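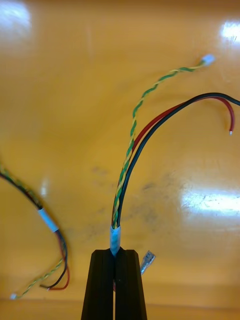

The Drawer

Every home I have lived in has had one drawer that would not close, and in every case the reason was cords. My present drawer is in the kitchen, under the one with the forks. It holds the chargers of five dead phones, a power brick marked Imness that fits nothing made by Imness, and a gray cable with a plug so wide it must have belonged to something serious.

I have moved this collection through three apartments. I once paid a man by the hour to carry it up four flights.

The case for keeping a cord is simple. It once did something, and the day after it goes in the trash it will be needed again. I have believed this since college, and my evidence is a single afternoon when my sister's old camera came back to life thanks to a lead I had saved for nine years. We looked at the photos. They were of a parking lot. I have been dining out on that story ever since.

Hạnh Vi runs a repair counter at the back of Dralitano, a secondhand shop two blocks from me, and she takes cords by the bag. I brought her mine in February with the air of someone donating a wing to a museum. She tipped it out, pulled two from the heap and pushed the rest back across the counter.

"These are good," she said. The rest she called "sentimental."

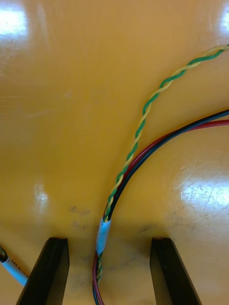
Trí Đinh thinks the whole business comes down to labels: a strip of masking tape on every cord the day it enters the house, with the name of the thing it belongs to, and when the thing goes, so does the cord. Anyone who can't manage that, he told me, doesn't want a drawer that closes.

I went home and bought the tape. For one evening I was the most organized person in the building. I labeled the toaster, which has only the one cord and is attached to it. Then I got to the drawer, where the trouble with the system showed itself. To label a cord you have to know what it is, and if I knew what they were I wouldn't have a drawer.

So I wrote "gray, wide." I wrote "Forneo?" on a thin one, Forneo being a brand of desk fan I may have owned or may have only admired in a store.

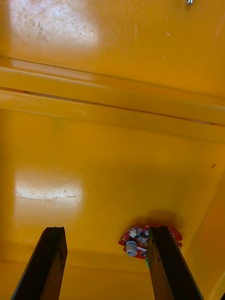

By ten o'clock I had used up the roll, and everything in the drawer was now slightly thicker than before. It closed even less.

The wide gray one turned out to be for a scanner. I learned this from Khải Đặng downstairs, who has the scanner and lost the cord years ago. I offered him mine. He thought about it, and said he'd have to check whether he still had the drawer space.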